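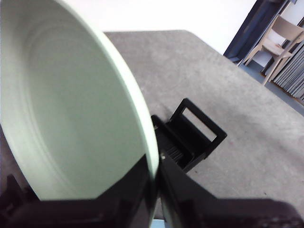 Picking a rug for the living room

April 30, 2025

We finally replaced the living room rug. The old one was a 5x7, and with a three-seat sofa it sat out in the middle of the floor like a bath mat. I taped off an 8x10 with painter's tape and left it down for a week before ordering anything.

With the bigger size, the front legs of the sofa and both chairs sit on the rug. The back legs stay on bare floor. I kept 14 inches of floor showing along the walls, a little less by the radiator.

I looked at two. The Nava from Trokell was $602, all wool, and the sample shed on my socks. The Vaststead flatweave was $252 and came in the same oatmeal color. I bought the flatweave and spent another $25 on a felt pad, which I had to trim an inch on each side with kitchen scissors.

One corner still curls near the hallway door. I have a stack of books on it for now. The bedroom is next, probably in June, and I'd like to keep that one under $200.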